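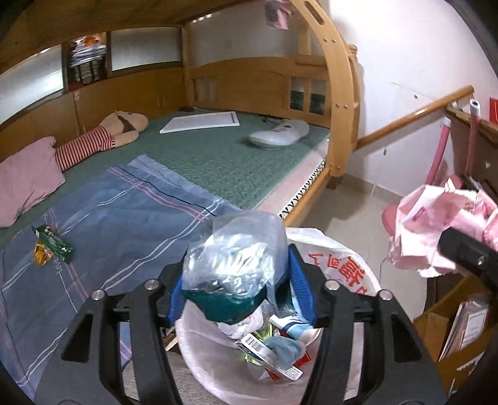
Mülleimer mit weißem Beutel, darin Folie und ein schmaler Karton

Verpackungsmüll zu Hause halbieren - so klappt der Müllcheck

6. Dezember 2019

Im Mai habe ich angefangen, meinen Müll zu sortieren, und zwar richtig: auf dem Küchenboden, auf alter Zeitung, mit Stift und Zettel daneben. Klingt eklig, macht aber erstaunlich viel Spaß! Man lernt den eigenen Haushalt noch einmal ganz neu kennen, und nach zwei Wochen kauft man automatisch anders ein.

Was ihr braucht
Einen Zettel am Kühlschrank
Einen Stift an einer Schnur (sonst ist er weg)
Eine Küchenwaage, wenn ihr es genau wissen wollt
Zwei Wochen Geduld

Schritt 1: Aufschreiben
Jedes Mal, wenn eine Verpackung in den Eimer wandert, kommt ein Strich auf den Zettel. Ich habe meinen in Spalten geteilt: Folie, Karton, Becher, Papier, Sonstiges. Bitte in dieser Zeit nichts am Einkauf ändern, auch wenn es in den Fingern juckt. Bad und Schreibtisch zählen mit, die habe ich beim ersten Durchgang glatt vergessen und musste von vorn anfangen.

Schritt 2: Auswerten
Am Ende der zwei Wochen sucht ihr die Spalte mit den meisten Strichen. Bei uns waren es Folien, nämlich fast 30 Stück, und davon allein 9 von Keksen und Riegeln. Da musste ich schon schlucken. Schreibt euch zu den häufigsten Sachen dazu, wo ihr sie gekauft habt, das hilft beim nächsten Schritt enorm.

Schritt 3: Zwei Dinge tauschen
Wirklich nur zwei! Wer alles auf einmal umstellt, steht nach kurzer Zeit wieder mit der Familienpackung Miniriegel an der Kasse (fragt mich mal). Wir haben mit Keksen und Nudeln begonnen. Kekse backe ich jetzt selbst, das Blech braucht 20 Minuten im Ofen, und die Nudeln kommen aus dem Unverpacktladen Trinen in große Schraubgläser. Gläser vorher leer wiegen und das Gewicht auf den Deckel schreiben, dann geht es im Laden schneller.

Schritt 4: Richtig trennen
Was übrig bleibt, gehört in die passende Tonne. Kartons flach drücken, Becher nur auslöffeln (spülen muss nicht sein) und den Aludeckel ganz abziehen. Was bei euch in die gelbe Tonne darf, steht im Abfallkalender eurer Gemeinde, und da lohnt sich ein Blick - ich lag bei drei Sachen daneben.

Schritt 5: Noch mal zählen
Nach einem Monat hängt ihr einen frischen Zettel auf und legt ihn später neben den alten. Ich fand das richtig aufregend! Danach kommen die nächsten zwei Dinge dran. Bei uns sind das gerade Waschmittel und Käse, und für den Käse suche ich noch eine Theke, die meine eigene Dose annimmt.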